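The January tablecloth is still on

28 Apr 2018

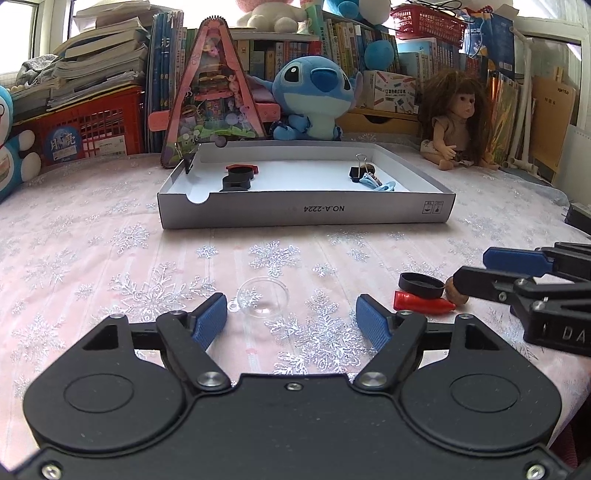 Snowflakes in spring, plus a walnut and half a clear ball.

Capucine Bouvier has one rule for the odds-and-ends table. Nothing goes back in the drawer until it has a home. Sounds simple. Isn't.

I gave it a try last month, at my own table in Kisham, with the pink snowflake cloth I never put away after the holidays. Glitter on my sleeves for a week. Would I do it again – yes, with a plainer cloth.

Start with a tray. A shallow cardboard one is fine, the kind stuff gets shipped in. Mine says NO.A-2224 on the side and I have no idea what came in it. Black caps went in there together, then a binder clip and a pale blue hair clip over on the right. Caps to what? Ask me later.

What doesn't fit a group stays out on the cloth. The walnut. The black lid. A clear plastic half-sphere with a little loop, whose other half I've been hunting since January. Bouvier says to give strays 7 days, then be brutal. "People will keep one half of anything," she told me, over teh phone, while sorting her own kitchen shelf in Prerkley.

Her neighbor Killian Fleury is softer. He lets himself keep 13 useless things a year and writes them down in a notebook. Number one on this year's list – a key to a shed that burned down. Fair enough.

Toys are harder. Stitch sat at the back by the pink decorated box the whole time, big ears, big eyes, and was never up for discussion. My daughter had made that clear at breakfast. Bouvier agrees, sort of. Soft toys get there own day, she says, and the kids get a vote.

So, the count. I started with a drawer that wouldnt shut and now it does, mostly. The walnut got eaten. The hair clip went upstairs. The red cone is on the windowsill, waiting for someone to claim it.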